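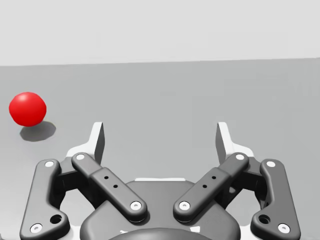 A red ball on a gray floor.

Clendwood eases ban on ball games in apartment courtyards

Oct 29, 2024

5 comments | 200 shares

Children in Clendwood will be allowed to play ball in apartment courtyards again starting next month, under a rule change the city council passed Monday night.

The change replaces a full ban that took effect in September. Under the new rule, ball games are permitted in shared courtyards until 7 p.m. on any day of the week. Fines for playing after that hour stay in place, but the first offense will now bring a written warning. Under the ban, families could be billed $200 without one.

The ban was written after complaints about noise and broken ground-floor windows at the Gil Street apartments, the largest rental complex in the city. Vudska, the company that manages the buildings, asked for a citywide rule so that its tenants would not be treated differently from those in neighboring Skullham Terrace.

Opposition came quickly. A petition against the ban gathered 1,117 signatures, most of them from the east side, where there is no public park within walking distance. Several parents told the council they had been sending their kids to play in the street.

The council also agreed to look at opening the fenced lot behind the old Skullham Road post office as a play area. The lot belongs to the city and is used for snow equipment in winter. A cost estimate is due in the spring – too late for this year, council members said, but in time for the summer break.

Property managers may still close a courtyard for repairs or landscaping, as long as they post a notice at the entrance at least five days ahead. They may not ban soft balls at any hour.

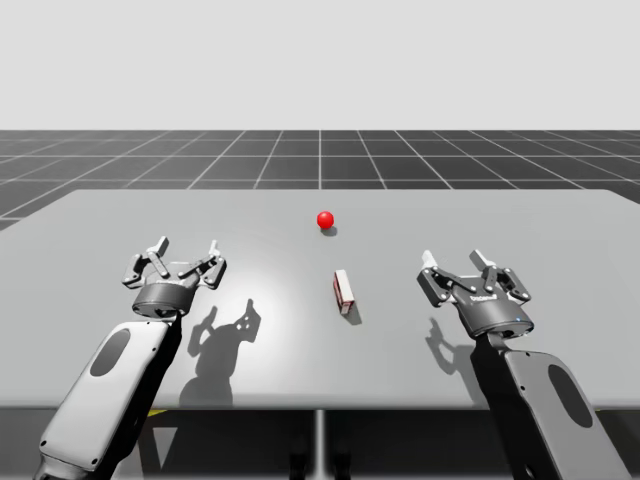
Zeyu Duan told the meeting that the evening cutoff made sense in winter but would be hard on families in June, when it is light until nearly nine and many parents are only just getting home from work. Duan asked for a later hour on weekends.

Peiyu Cao spoke for keeping the ban and said the courtyard on Gil Street works like a drum – every bounce carries up to the top floor. Cao asked the council to measure the noise before changing anything.

The council did not take up either request. It will review the rule after one year.

Vudska said in a short statement that it would take down its current signs and put up new ones with the permitted hours before the change takes effect.

5 comments | Share this story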